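示教质量先于示教数量：Tiselthorpe双臂取餐项目数据采集访谈

Rosário Rocha在Tiselthorpe负责双臂操作的数据采集，已经做了三年。她的工作是让操作员通过遥操作把一项任务反复演示给机器人，再把这些演示整理成可以训练策略的数据。访谈在十月的一个下午进行，地点是采集间隔壁的小会议室。同组的Rania Matar负责时间同步和数据校验，后半段加入了谈话。

谈话从主从臂的映射开始。Rocha所在的小组目前同时使用两种示教方式：一种是拖动示教，操作员直接握住机械臂末端带着它走；另一种是主从遥操作，操作员握持一对缩比主臂，从臂按关节角跟随。前者用于标定抓取位姿和检查可达范围，后者用于正式采集。

“拖动示教的问题是人会进入相机视野，”Rocha说，“手臂、袖子、影子都会录进去。策略训练时看到的画面里有一只人手，部署时没有，分布就不一致。所以拖动的数据我们只留关节轨迹，图像不用。”

主从方式没有遮挡问题，但带来延迟。项目初期，从主臂编码器读数到从臂开始运动，端到端延迟为144毫秒。操作员在这个延迟下可以完成任务，动作形态却会改变：先移动一小段，停下，确认，再移动。录下来的轨迹由许多短段拼成，速度曲线呈锯齿状。

“模型会把停顿也学进去，”Rocha说，“而且它不知道为什么停。人停下来是在等画面，模型在同样的位置停下来，就可能一直停着，观测没有变化，输出也没有变化。”

小组后来把指令通道从通用中间件中拆出来，改走独立的实时线程，同时去掉了从臂侧的一级低通滤波，延迟降到54毫秒。Rocha认为这个数值对取放类任务够用，对插接类任务还不够。滤波去掉以后，操作员手部的细微抖动会传到末端，她们在主臂关节上加了少量阻尼来抵消，阻尼系数按操作员分别设置，登录时自动加载。

目前采集的主任务是取餐：从桌面陈列的食品和饮料中取出指定物品，放到托盘上。每条演示从双臂归位开始，到物品放稳、夹爪张开并撤离托盘上方为止。指令以文本形式随轨迹保存，例如“把三明治放到托盘里”。 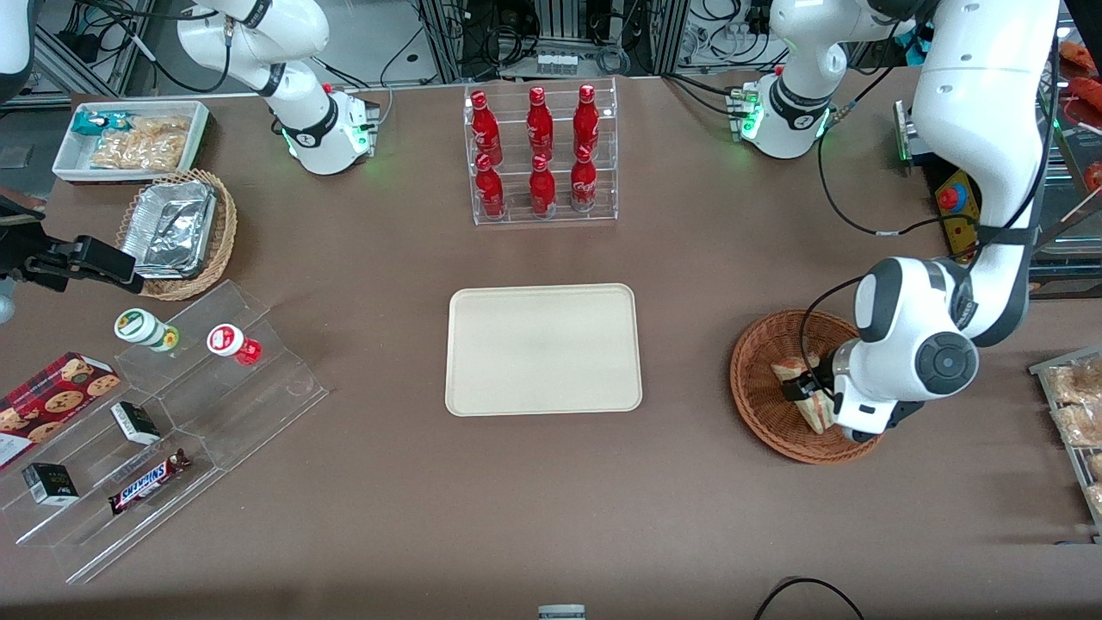
取餐任务工位。左臂夹爪在藤篮中夹住三明治，中间的米色托盘尚为空；右臂夹爪闭合，悬停在零食陈列上方。

三明治是她主动提到的难点。罐和瓶的外形固定，夹爪闭合到接触以后，位置误差主要来自物体滑动。三明治会变形，闭合量稍大，面包被压扁，馅料向开口一侧移动；闭合量稍小，提起时从指间滑落。两种失败之间的区间很窄，并且随样品变化。

“一开始我们按开合宽度给指令，效果很差，”她说，“同一个宽度，对这一个合适，对下一个就夹坏了。后来主臂扳机映射到夹持力上限，位置由从臂自己闭环。操作员扣到底，也只会到那个力。”

编织藤篮增加了另一层约束。篮沿高出物品底部，夹爪不能从侧面水平进入，只能从上方斜插。手指尖端如果碰到编织纹路，会把篮子一起带动。规程因此要求操作员在进篮之前先把夹爪调到接近最终姿态，进篮后只做平移，不再转腕。Rocha解释说，这条要求起初是为了减少碰撞，后来发现对学习也有帮助，因为各操作员的接近方式趋于一致，同一观测下的动作分歧变小了。

关于动作分歧，她举了双臂分工的例子。取餐任务在多数情况下只需要一只手臂，另一只处于待命。规程第一版没有规定待命臂的位置，有的操作员把它收回到肩侧，有的放在桌面中部，还有人习惯让两臂对称运动，工作臂下降时待命臂也跟着下降。策略训练以后，待命臂出现无目的的小幅摆动，偶尔与工作臂接近到触发限距保护。

“单看任何一条演示都没有错，”Rocha说，“放在一起就互相矛盾。”

第二版规程写明，待命臂夹爪闭合，停在本侧陈列区上方，高度以不遮挡顶部相机对陈列物的视线为准，工作臂完成放置之前不得移动。物品位于哪一侧，就由哪一侧的手臂取，跨中线取物的演示不收。后一条在组内有争议。有人认为跨中线数据能提高策略在拥挤场景中的适应性，Rocha的意见是先把同侧情形做稳，再单独开一个子集采集跨中线动作，两类数据用指令前缀区分。

被问到操作员如何培训，她说新人前两天不录数据，只练三个动作：空载画方，夹取泡沫块，把夹爪停在指定高度保持十秒。第三项最能看出问题。多数人在保持时会不自觉地修正位置，主臂微动，从臂跟着微动。她要求学员在保持时把肘部支在台面上，呼吸放慢，视线看屏幕上的末端读数，不看机械臂本体。合格以后再进入正式任务，头50条由老操作员旁听并逐条标注，通常全部不进训练集。

“五十条不要，有人会觉得浪费，”她说，“留着它们，后面清洗花的时间更多。”

Matar在这时进来，话题转到数据校验。本轮取餐任务共采集2,096条演示，经过自动检查和人工复核，剔除183条。剔除原因按频次排列，首位是图像与关节数据的时间戳偏移超限，其次是放置后物品倾倒而操作员仍标记为成功，再次是中途急停后未重新归位便继续录制。

“时间戳的问题最麻烦，因为回放时看不出来，”Matar说，“画面流畅，轨迹也流畅，两者差了三帧。夹爪在图像里还没碰到物体，数据里已经闭合了。模型学到的就是提前闭合。”

她的做法是在每条演示的开头加入一个同步动作：双臂归位后，两个夹爪快速开合一次。脚本从腕部相机图像中检测手指运动的起始帧，与夹爪编码器的起始时刻比较，偏移超过一帧即标为可疑。这个动作在训练前裁掉。她承认该方法只能验证开头，不能发现录制过程中的漂移，所以时长超过四十秒的演示在结尾再做一次开合，首尾两次偏移不一致的也剔除。

数据格式采用组内自定的Murthy规范，每条演示存一个文件，包含各路图像、双臂关节角、关节电流、夹爪位置与夹持力、主臂原始读数、指令文本和操作员编号。主臂原始读数在训练中不使用，Matar坚持保留。

“从臂实际位置和主臂命令之间有差，接触时差得最大，”她说，“动作标签到底取命令还是取实际值，我们改过两次。没有原始读数，第二次就改不了。”

目前的结论是取命令值。取实际值时，夹爪在接触面处的标签等于被物体挡住的位置，策略复现时只走到这个位置，几乎不产生夹持力，物品提不起来。取命令值则保留了操作员继续下压的意图。两人都提到，这个选择的代价是标签更依赖个人手感，力度偏大的操作员会把偏差带进数据，需要靠前面所说的夹持力上限来约束。

至于失败演示是否应当保留，两人的看法有差别。Rocha倾向于保留一部分带恢复过程的片段：物品第一次没有夹住，操作员松开，退回，重新对准再夹。她认为策略在部署时一定会遇到第一次夹空的情形，如果数据里全是一次成功，它就不知道怎样退回。Matar同意恢复片段有用，但要求把失败的那一段从动作标签中屏蔽，只训练退回和重试。

“不屏蔽的话，它先学会夹空，再学会恢复，”Matar说，“评测时确实看到过，明明可以一次夹住，它偏要先空夹一下。”

屏蔽区间由操作员踩脚踏板标记，踩下表示“从这里开始不算”，松开表示恢复有效。踏板信号平均滞后于操作员意识到失误的时刻，脚本会把区间起点统一前移半秒。Rocha说半秒是试出来的，没有更好的依据。

陈列布局的变化由一张随机表控制。每录完二十条，助理按表交换物品位置，调整篮子和展架的朝向，托盘只做小范围平移。篮子里物品的数量和叠放方式不作规定，由助理随手摆放。Rocha曾尝试每条都换布局，效率下降太多，操作员也容易疲劳。每二十条一换时，同一批内的差异主要来自抓取本身造成的扰动，例如拿走一件后，旁边的物品滑动了位置。

每次换完布局，助理要绕工位走一圈，检查线缆有没有落入手臂的扫掠范围，再向操作员口头报“可以”。操作员先以低速让双臂各走一遍边界点，才恢复正常跟随速度。急停测试每班一次，写在交接表的第一行。

这套数据训练出的策略部署在Kellusari控制器上，与遥操作共用底层。策略运行时操作员仍然握着主臂，需要时按下手柄按钮即可接管，接管前后的片段自动保存，作为下一轮采集的补充。切换瞬间，主臂与从臂的姿态往往不一致，直接跟随会造成跳变。现行办法是接管后只传递主臂的相对位移，等操作员在空旷处完成一次对齐，再切回绝对映射。

“接管数据的价值比普通演示高，”Rocha说，“它正好在策略不会的地方。缺点是操作员接手时很急，动作质量差一些。我们现在让他们按下按钮以后先停一拍。”

这一拍同样要屏蔽，Matar补充说，脚本已经写好，还没有合并到主分支。

下一阶段的合作方是Prundley，对方提供另一种夹爪，手指更长，指面带软垫。Rocha预计现有演示不能直接沿用，至少篮内取物的部分要重录，因为指尖到腕部的距离变了，进篮角度也要跟着变。Matar打算先用旧轨迹在新夹爪上做离线回放，统计碰撞位置，再决定重录的范围。回放脚本定在周一开始跑，先跑藤篮，展架排在后面。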